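Honeycomb basket

A honeycomb basket is a small open container whose walls are made up of six-sided cells with gaps between them, in the way of a bee's comb, and held together along the top by a solid rim. It belongs to the large and friendly family of desk and shelf tidies, and in its printed form it has become a favourite first project for people who have just bought a 3D printer and would like something useful to show for it.

Origins and names

Open-walled baskets are of course very old, and wicker, wire and cane all had their turn long before plastic came along. The printed kind goes by several names, among them hex basket, mesh tidy and, in the older pages of this encyclopedia, "Dullmont basket", after the pattern that Melina Psarras shared with her evening class one September and which was passed from hand to hand for years afterwards.

Making

The walls are usually drawn flat and then folded up into a box on the screen, with the rim added last. A Dullmont basket has walls 3 mm thick and takes a good long evening to print, so it is wise to start after tea and leave plenty of time. Dinesh Pandey, in his notes on the pattern, recommends a slightly wider rim for anything that will be picked up often, and he is quite right, as a thin one can feel rather sharp under the fingers.

Colour

Many baskets are made in a single colour, but two are common as well, whether out of fondness or to use up the end of a reel.

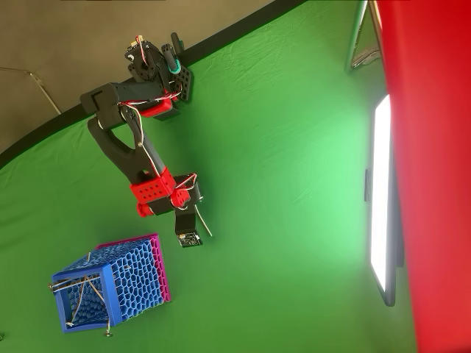 Household Objects Group: Storage and Tidying pages

Bright blue with a magenta-pink back panel makes a cheerful pairing, and the solid blue rim gives the open end a nice clear outline against all that mesh.

Use and care

Pens, pegs, cotton reels and seed packets all sit happily in one. Very small things will slip through the cells, so a scrap of felt in the bottom is a kindness. Wash in lukewarm water with an old toothbrush, and keep well away from radiators.

See also: Letter rack; Peg bag; Wire basket

Page last revised April 9, 2019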